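The shuttlecock is the thing you hit in badminton, and I've spent more of my life picking them up off floors than I'd care to add up. People also call it a shuttle or a birdie. It does the job a ball does in tennis, but it behaves like nothing else in sport, and that's most of why I love the game.

## Shape and flight

A shuttle is a cone with a rounded tip at the narrow end. Nearly all the weight sits in that tip and the open skirt drags behind it, so however you strike it, it flips over and flies nose first. It leaves the racket very fast and then slows down in a hurry (new players always swing too early at a high one, I certainly did!).

## Feather or plastic

The traditional kind has 16 feathers, goose or duck, fixed in a cork base. They fly beautifully and they break if you look at them wrong. Plastic ones, usually sold as nylon, have a moulded skirt and last far longer, so schools and casual clubs tend to buy those. The tip on a plastic shuttle may be real cork or a man-made foam.

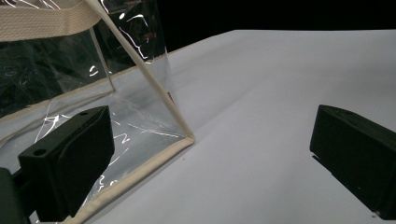
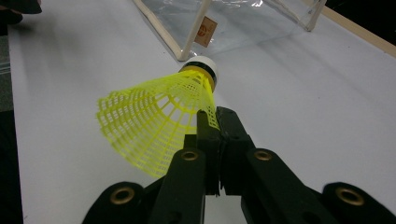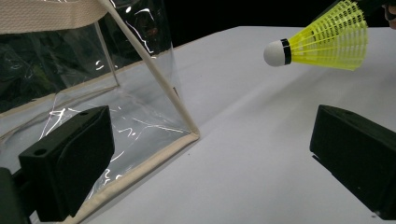 Yellow and white are the usual colours for the plastic sort. I find yellow easier to pick out under hall lights, though my club, Adugna, is split on it and the argument comes back every winter.

## Speed

Shuttles are sold in different speeds. Many plastic makers put a coloured band round the base: green for slow, blue for medium, red for fast. Not every shuttle follows this, and plenty of cheap ones have a band that's only there for looks, so check the tube. Warm air is thinner, so a shuttle goes further in a hot hall and you'd want a slower one. Same story if you play high up. We once took our usual tubes to a friendly at Lornodetti, up at 1,727 metres, and hit the first dozen clears straight out of the back of the court.

To test one, stand at the back line and hit it underarm as hard as you can, upwards and along the court. It should land a bit short of the far back line.

## Looking after them

Feathers dry out and snap, so lots of players steam them for a few seconds before a match and leave them to settle. Plastic needs much less fuss. It goes stiff in the cold, though, and I lost 7 in one evening at Plalska in January when the heating was off. I keep mine indoors now, standing in their tubes so the skirts don't get squashed out of shape.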